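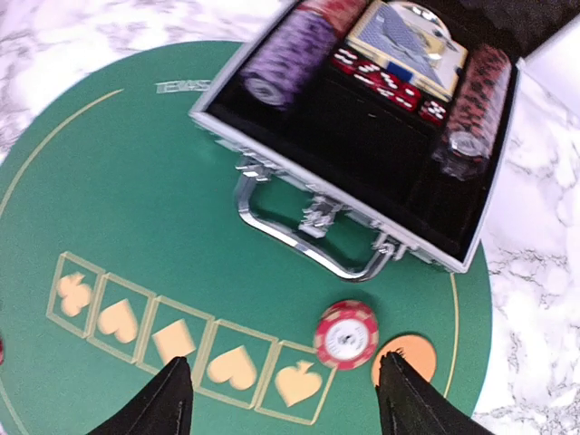 How to pack a poker case so it closes the first time

Most advice on this is written by people who want to sell you a bigger case. You don't need one. You need ten minutes and a flat surface, and I'd ignore anyone who tells you to buy foam glue, silica packets or a label maker.

I've had a Mornik set for years and a Stola before that. The Stola box claimed the chips "can't shift in transit." They shifted.

1. Open the case flat on the table with the lid all the way back. If you've got a felt mat, set the case on that. It keeps the metal edges off the counter, and a chip you drop won't roll far.

2. Sort the chips by color before any go in. People say you can sort as you fill. Try it and see how many purples end up in with the reds.

3. Lay each stack on its side in its slot. Stop when it's snug. If you have to push the last chip in with your thumb, take it out and look for a stray from another color.

4. Square up the cards and put them back in their holder. A bent card goes in the trash, and so does the rest of that deck. I don't believe in flattening them under a dictionary. Selamawit Habte swears by it, and I can still pick out her seven of clubs from across the table.

5. Dice go in last, in a row in their own slot. Ours takes five. Which side faces up makes no difference, whatever the Fladden leaflet says about "even wear."

6. Lower the lid slowly. If it stops short, something is standing proud of the foam, and it's usually the deck. Don't lean on the latches.

The mat doesn't go in the case. Roll it with the printed side out and store it standing up. Okabe sells a tube for this at 26 dollars. A cardboard one from wrapping paper works if the mat is thin enough to fit.

Wipe the chips with a barely damp cloth when they feel sticky, and let them dry before you close them up.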